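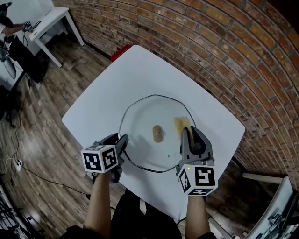 Kitchen Tables, Gallery 10

Oltum is a shared work space in an old brick building, and these pages collect the small jobs done at its tables. The plank floor was kept when the place opened in September. Most of the tables are plain white ones with rounded corners — easy to wipe down after something like the golden-brown granules poured onto the glass lid. The lid has a tan knob and a small steam vent.

Page put together by Jhair Betancur, Feb 16, 2019. Gallery 13 covers jars and scoops.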